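Wutgate data collection, weekly
9 February 2018
Present: Benoît Delaunay (chair, notes), Citus team, two from Tikkanen by phone

1. Last week's actions
Label sheet done. Gripper cables still not tidied, carry over.

2. Kitchen set, episode count
31 good episodes on the colander task, 4 thrown out (operator let go too early, gripper closed on nothing). Target before first training run still not agreed. Tikkanen want more variety in start positions, we want more episodes first. Left open.

3. Table layout
Layout for the colander task stays as is til the next batch. Ketchup on the plate, blue bowl beside it, colander under the gripper at start.
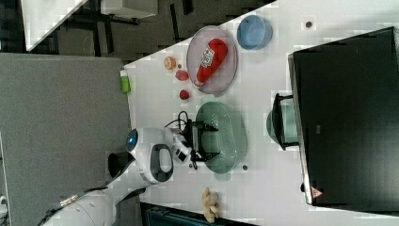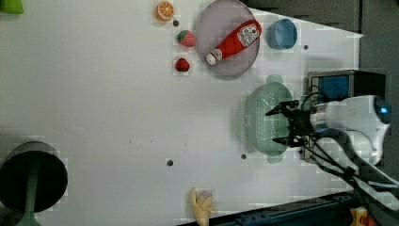

Agreed: small fruit may move between episodes, plate may not. Operators to write down every change, even tiny ones. Task sentence must match what was done, we had "put in bowl" on 2 episodes that were colander. Benoît to fix these by hand.

4. Storage
Clilto upload failed again overnight, 23 files missing. Re-send from local copy, dont delete anything until the check passes.

5. AOB
Second operator needs training time, Monday morning if the arm is free. Tikkanen visit moved to May.

Next meeting same time, same room.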